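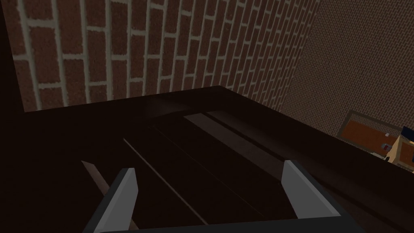
So what did I get done on the novel this month? Two chapters and most of a third, and a fight with my own outline that I think I lost.

March, late, kitchen. Tea gone. Writing this fast before I go up.

Count stands at 832 words for tonight. Wanted 800 so fine, good, done. Most of it is Drosa walking down to the harbor and not talking to her brother. I keep writing people walking down to places. Deisy marked it in the last batch, four times, little pencil W in the margin for "walking". She's right. I left three of them in anyway.

Group met at Nayeli's. Her place is too warm and the chairs are the low kind so you read your pages with your knees up by your chin. Efraín went first, the ferry story again, new ending. Better ending. The father doesn't come back now, he just sends the coat. I said I liked the coat and then couldn't say why and talked for ages anyway. Elvira said "it's heavy" and that was a much better comment than mine.

Then me. Chapter 6. My voice went funny on the first page like it always does. I read too quick, swallowed the bit about the salt tax, and nobody could follow why Drosa was angry. Had to stop and explain. Never a good sign, if you have to explain the tax.

Notes, before I lose them —

Elvira: doesn't believe the letter. Who writes down the one thing they want hidden. Fair. Maybe the aunt writes it and Drosa only finds half.

Efraín: loves the town. Wants more Wenduron, less family. Asked what they eat there. I made something up on the spot (barley and eels) and now I have to put eels in the book.

Deisy: the brother is too nice. Give him something mean to do early. Also the walking.

Nayeli: didn't say much, but she laughed at the goose, so the goose stays.

Nidia wasn't there, her knee again. I'm to send her the pages. Must do that tomorow and not the week after like last time, she was a bit short with me about it.

The brother thing is bothering me. Been turning it over all the way home and through the washing up. If he's mean early then the scene on the breakwater works, becuase she has a reason to keep the boat key. Right now she keeps it only because I need her to have it in chapter 9. But if he's mean then I lose the bit where he teaches her the knots, and I love the knots, I spent a whole weekend on those knots. Could he be mean AND do the knots? Teaches her one wrong on purpose. Oh. That's good. Teaches her one wrong and she finds out in the storm.

OK wrote that on the back of the gas bill so it's safe.

That means chapter 2 has to change again. Third time. I said I wouldn't go back before I got to the end, it's the one rule, everybody says keep going forward and fix it later. But I can't write the storm properly without knowing which knot. So, small cheat — I'll do the knot page only, and leave the rest of 2 alone, even the awful breakfast.

Read a bit of the old notebook before dinner to find the map. Over 12 pages of place names in there, most of them terrible. Soton crossed out, then put back, then crossed out again. I do still like Soton for the village up the hill. It sounds like somewhere people leave. Wenduron took me one second in a bus line and I never changed a letter of it.

Other things. Paid the library. They want the harbor history book back and I'm not done with it, will renew if it lets me. Rang Mom, she's fine, she asked if the book is finished and I said nearly, then felt bad, then thought well nearly is a big word. She wants to be in it. Told her the aunt is a little bit her. The aunt steals a horse so we'll see how that goes down.

Back hurts from the kitchen chair. Should sit at the proper desk but the desk is all coats and the printer box.

Efraín is sending around a thing about a contest, first chapters only, closes end of next month. I don't do contests. Might do this one. Chapter 1 is the only part I've gone over enough to let strangers at, and even there the opening line is wrong. It's been wrong since the start. "The tide had gone out without her." Deisy hates the had. I took the had out and it limped, put it back in. Try again with the gulls first? No. No gulls.

Tomorrow: pages to Nidia. Knot page. Look up eels, how you'd cook them, if you'd smoke them. One mean thing for the brother to do before breakfast in chapter 2.

It's gone eleven, bed.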